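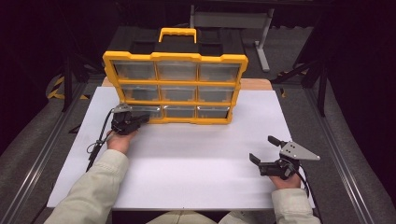
**Clonden releases version 6 of Boveo, its demonstration-to-policy toolchain**

Clonden has released version 6 of Boveo, the software it uses to turn two-handed human demonstrations into training data for manipulation policies. The release changes how gripper trajectories are aligned in time, adds a contact segmentation stage, and replaces the old replay viewer. It is available now to existing license holders and will open to new sites in September.

The main change is in synchronization. Earlier versions stamped the left and right gripper streams separately on arrival at the host, then matched them to head-camera images by nearest timestamp. Under load, the two hands could drift apart by several samples before the mismatch was caught. Version 6 puts both streams on a single clock and resamples them to a common rate of 100 Hz before any image is attached. Recordings with a gap longer than two samples are split at the gap, where previously the missing section was interpolated.

"Interpolation gave us smooth curves that no hand had made," said Ida Stüber, who leads the data pipeline at Clonden. "A policy trained on those would slow down in places where the operator had moved quickly. It took us too long to trace that to the preprocessing."

The new segmentation stage labels each hand independently as free, approaching, in contact or retracting. Labels are computed from jaw width, gripper speed and a depth estimate from the head view. In two-handed tasks one hand often does the work while the other waits, and version 5 tended to treat small movements of the waiting hand as part of the action. The segmenter now masks those movements in the training loss unless the second hand enters a contact phase within the same subtask.

Small-drawer tasks were used as the reference case during development. Drawers of clear plastic are hard for the depth estimator, which often returns the surface behind the front panel. Boveo now lowers the weight of depth on low-confidence regions and relies on jaw position for the final approach. The team assembled 2,957 demonstrations of drawer opening and closing for the test set and has kept them out of all training runs. Clonden has not published success rates for policies trained on the new output. Stüber said those would come with the next report, after the robot-side trials are finished.

Retargeting has also been reworked. The previous solver computed arm poses one step at a time and could flip the elbow partway through a reach. The new one plans over a short window and penalizes changes of arm configuration. If a human path can't be followed within joint limits, the segment is rejected and the limiting joint is written to the log.

Konrad Wasilewska, an integration engineer at Ultside, has been running a prerelease build on two stations. He said the rejection log was the feature his group used most. "Before, we found out a motion was unreachable when the arm stopped," he said. "Now I read the log over coffee and ask for those takes again." He added that processing is slower than in version 5 on long recordings, and that the command-line tool still gives no progress indication during resampling.

The replay viewer, named Kiều, shows both gripper paths over the head view and lets a reviewer correct phase labels by hand. Corrections are stored in a separate file and leave the source recording untouched. Version 5 recordings can be converted, provided the raw gripper streams were kept. Datasets saved only in the resampled format have to be recorded again.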